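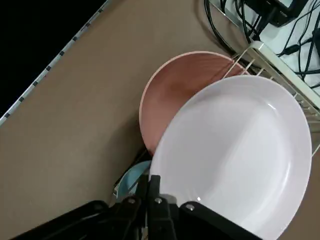 A rhythm hour for children under six needs very little equipment, and most of it can come from a kitchen. I have run these sessions at the Trindade branch library for several years, and the steps below are the ones I give to anyone taking over a date. Start with what the children will hold or hit: wooden spoons, saucepan lids, plastic tubs, jars of rice with the lids taped on. A large white plate gripped at the rim, as in the photo, is good for showing the first rule, which is that you hold things by the edge and leave the middle free. Do the showing yourself and keep anything breakable out of the children's hands.

What you need

One sound maker for each child, plus a few spares
A rug or floor mats
A box with a lid
A song list of 7 songs
A speaker, if you don't sing or play

Before the session

1. Book the room for an hour and a half. The session takes 45 minutes and you want time on both sides.

2. Tape every shaker twice. Dry rice is quieter than beans and easier on the adults. Check the tape each time you bring the jars out.

3. Put everything in the box and close it. If the spoons are lying out when families arrive, you have already started.

4. Write the song list in large print and tape it to the wall behind you. Parents join in more when they can read the words.

5. Set the floor mats in a horseshoe with the open side toward the door. Strollers go along the back wall.

Running the session

1. Open with a hello song, no instruments. Use each child's name if the group is small enough.

2. Teach "stop" before you hand anything out. Clap together, raise both hands, and wait for quiet. Do it four or five times. It is worth the minutes.

3. Hand out one kind of sound maker at a time. Play one song with spoons only, then collect them. Next, shakers. Lids come last.

4. Alternate loud and soft. Our order is two loud songs, a soft one, a moving song where everyone walks the rug, then two more loud ones.

5. Finish with a slow song and the box open in the middle of the rug. Children put their own things back while the music plays.

If a child covers their ears, offer a spot near the door and a soft shaker. Some families prefer to sit out the lids completely, so say out loud that this is fine.

Getting people to come

Put the age range, the start time and the room name on the first line of the listing. Ours used to begin with a paragraph about early learning and people called the desk to ask what time it was. We printed 500 flyers in November and left most of them at the pediatric clinic and the Nurnik bakery. Brayan Paucar at the front desk also reads the listing to callers, so send him any changes by email.

Afterward

Wipe the lids and spoons with warm soapy water and let them dry before they go back in the box. Throw out any jar with a crack. Note the attendance on the sheet inside the closet door, along with any song that fell flat.

Last updated February 9, 2025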